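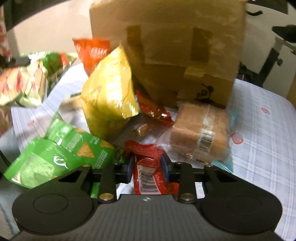 Entrants from the smaller towns had asked for more time to upload, according to one reply under the results post, and the extra nine days made the difference for several of them. The Vullcombe Local Pages contest closed its second leg in September 2026 with 93 accepted entries, 34 of them in the food and markets category.

Gamora, the organizer, published the list of 13 leg winners on the contest page. Entries were scored on original content, accuracy of place information and reader votes, with votes capped at a third of the total. Astetley took the town award for the first time. Swanepoel placed second.

Winning entries move to the final round automatically. Authors may correct text and captions until the final opens in December, but the page address must stay the same.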